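Tuesday, September 24, 2024
Dye bench, Flosstead

Madder again. Bath 3 from the June roots, the ones Idun Granström dug out of the bed by the north wall. Dried all summer on the racks, chopped yesterday, soaked overnight in rain water. Smell much as usual, a bit more like beetroot than the last lot.

80 g chopped root to the small pot. Wool is the two-ply from Rinduvo, scoured Friday and mordanted with alum, left damp in a bag in the fridge. One skein had a felty patch near the tie, kept it in anyway, marked with red cotton.

Pot on at half nine. Brought up very slowly, wanted 60 and no more. Old thermometer reads low by a couple of degrees (see inside cover) so stopped at 58 on the dial. Ring on the left is the only one that will hold it. The right one cuts in and out and overshoots, don't use for madder, fine for onion skins.

Added a pinch of chalk. Last bath had none and went to a dull salmon. Water butt is soft as anything this time of year.

10.15 colour coming off nicely, orange more than red. Lifted skein 2 for a look, put it back.
10.40 same but deeper. Turned everything.
11.30 proper brick. Skein 1 ahead of the others, it was sitting lowest, nearest the root bag. Should of used the bigger pot, they were too crowded to move.

Heat off at noon, left to cool in the bath. Not touching till tomorrow.

Meanwhile, wash test on last week's samples. Cut 16 short lengths, half washed by hand with the plain soap, half with the Relix powder, same temperature, same time, each lot with a bit of white cotton to catch bleed. Plain soap: barely a tint on the cotton. Relix: pinkish water straight away, cotton stained, and the madder itself has gone toward plum. Guess it's alkaline. Haven't got strips left to check. Order strips.

Weld samples didn't care much either way. Slightly brighter in the Relix if anything. Walnut no change.

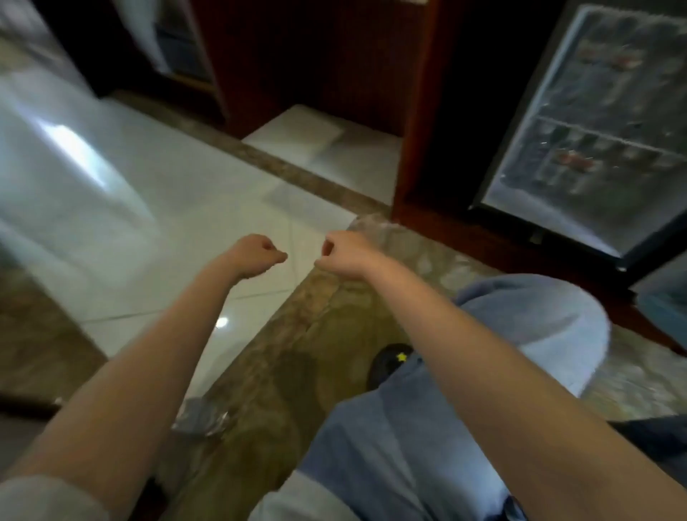
Light test: cards have been in the south window 17 days. Logwood has faded badly on the uncovered half, you can see the line from across the room. Weld a bit. Madder holding. Leave up another fortnight then photograph the cards next to the covered halves, same time of day, blind up.

Idun wants to know if we can get a true red off this root or if it's too young. Roots were three years in the ground, thin, most no thicker than a pencil. I think younger root gives more orange but I've only got these baths to go on. She has an older bed behind the shed. Ask if we can have a small fork's worth befor the ground gets heavy.

Bosman scales drifting again. Weighed the same jar three times, three answers. Changed the battery, better, not perfect. Today's root weight could be a gram or two out, note that if the shade doesn't match bath 2.

To do
- pH strips
- more alum, tub nearly done
- second soak on the spent root, don't bin it, there's a pale peach left in there
- label skeins BEFORE they come out of the pot
- rinse in rain water, then dry in the shade
- ask Rinduvo about the felty bit, third one this year

Lid on, window open a crack. Back first thing.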